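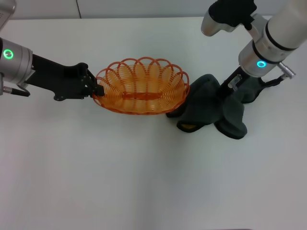

Just freeze the lemons whole, wrote a reader under my last marmalade post, and stop fussing with the peeler. Well! I tried it, and I'm a convert. The tree out the back went mad in July and I had more than 100 lemons on the laundry floor, so something had to give.

They go into freezer bags, skins on, and come out like little cricket balls. Half an hour on the bench and you can grate the lot, pith and all, straight into a cake. The colour is gorgeous, the flavour is a bit sharper than fresh zest – I like that, my mum didn't.

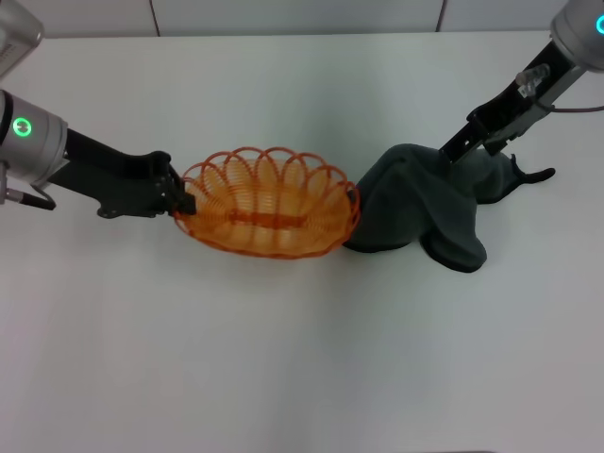 ## The cake I keep making

It's the yoghurt one off the back of an old Drillby flour bag, and I've fiddled with it for years. I use 410 grams of flour (yes, it's a big cake), 2 frozen lemons and a good slosh of olive oil. My oven runs hot, so I check it at 30 minutes and usually whack some foil over the top.

If you can't be bothered icing it, don't. I warm up a few spoons of honey with lemon juice and pour that over while it's still in the tin.
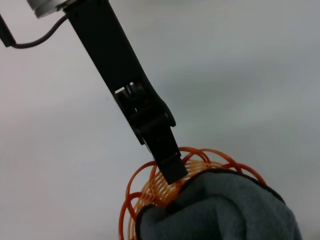
Leave it overnight if you can bear to, because the middle goes lovely and sticky by morning tea. Mine got as far as eight o'clock last time, and then I had a slice standing up with my cuppa. Limes are next, once the neighbour's tree gets going.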